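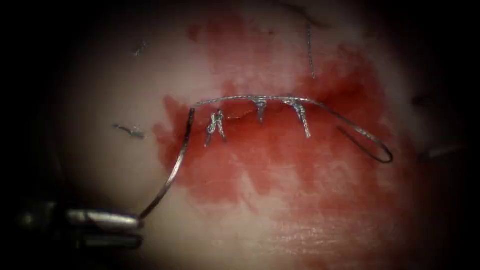
Three tied knots along the incision, with the running thread above them.

Skaltuleo project: closure of small wounds on practice tissue
Progress report to the Tzanetos Fund
May 10, 2020

Summary for the period

The second period of the project was used mainly for work on interrupted stitches. In the first report we wrote that our knots were too uneven to be compared with each other. This was the main remark of the Fund as well, and we have tried to answer it. We now use one written procedure for placing the stitch, tying the knot and cutting the tails, and all pads in this period were closed according to it.

From the 18 pads in the plan, 15 are closed and stored. The remaining pads are prepared and will be closed in June. The delay is explained under Materials.

Knots

The knots are more regular than before, but they are not yet equal. The first knot of a row is still the most difficult one. It often gets more crossing wraps than it should, and it looks tangled next to a middle knot, which is usually compact. We think that the tension in the first stitch is too low while the edges of the incision are still apart, and that the extra wraps come from trying to correct this.

We tested two orders of work. In one order the row is closed from one end to the other. In the other order the middle stitch is placed first, then the ends. The second order brings the edges together earlier, but it is slower, and the thread of the next stitch can catch on the tails that are already cut. We prefer to continue with the first order and would like the opinion of the Fund on this point.
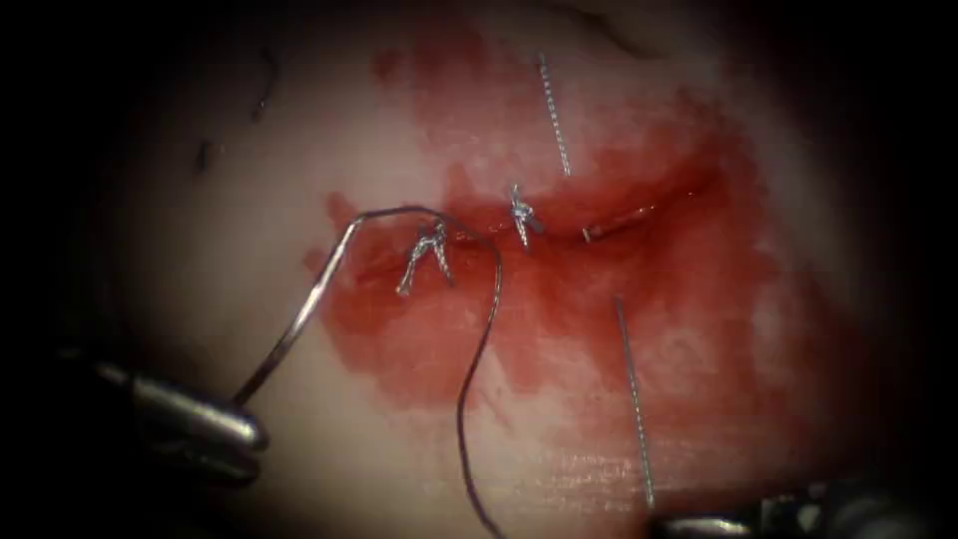

Two knots tied, thread looped over the left one.

The loose loop of thread needs more attention than we expected when we wrote the plan. If the loop is large, it lies across the finished knots and has to be cleared away before the next throw. If it is short, there is not enough thread to tie with. We have set a fixed starting length, which is written in the procedure, and we will keep it until the end of the project.

Tail length

Tail length is the result we are least satisfied with. The procedure asks for short tails of the same length, and in many rows the last knot has a longer tail than the others. It does not change how the wound is closed, but it makes our grading less reliable, as the graders have told us that a long tail makes a knot look better tied than it is. On 11 of the closed pads at least one tail was outside the limit. These pads stay in the results and are marked in the table which is attached to this report.

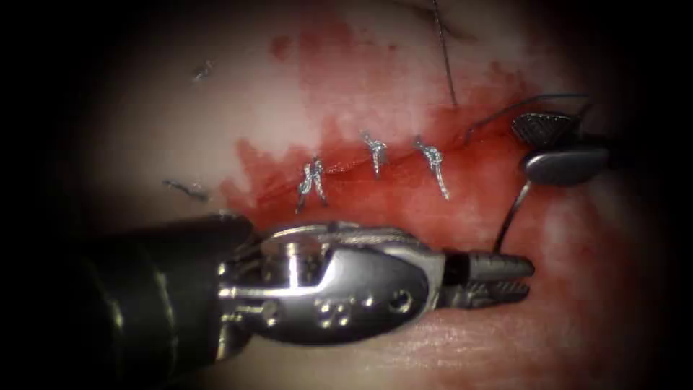
Notes from the bench
By Keegan Tamihana, Fivville

I was asked to add some notes about the daily work, and I do it gladly.

The stain is a larger part of the work than the table shows. Along a closed incision the red is deep, and a silvery thread is easy to find against it. Dark thread is harder to follow there, and I compare its position with the pale part of the pad before I continue. We discussed using less of the red liquid. My suggestion is to keep it as it is, for a clean pad teaches little about a wound that bleeds.

Cut ends of thread should be removed before the pad is graded. Small dark pieces remain on the pale side of the pad, outside the stain, and they are easy to forget. One grader noted such a piece as a broken stitch. I have added a line about it to the checklist.

I also want to mention the braided thread. It holds the knot well, and its twist can be seen clearly when it is pulled straight. When it is used a second time it becomes rough, so we do not do this anymore.

Materials

The pads are from Plokero. The second delivery came later than agreed, and seven pads in it were firmer than the earlier ones. The supplier has accepted to replace them without cost. We did not want to mix two kinds of pad in one table, and for this reason the last closures are moved to June. The consumption of thread is higher than planned because of the fixed starting length. The difference is covered by the amount for small materials, and we do not ask for a change in the budget.

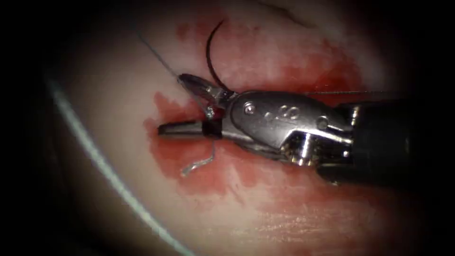

Curved needle and grey thread over a stained pad.

Handling of the needle

A short part on the needle was added to the procedure in this period. It describes how the needle is held while the thread is pulled through, and where it should be kept during tying. Before this, each person did it in his or her own way, and we could not compare the times. The times measured before the change are given in a separate column.

Next steps

Close the remaining pads after the replacement delivery.
Grade all pads again with the tails covered, to see if the grades of the last knot change.
Send the full table and the final procedure to the Fund.

Questions on this report can be sent to Keegan Tamihana at the Fivville office.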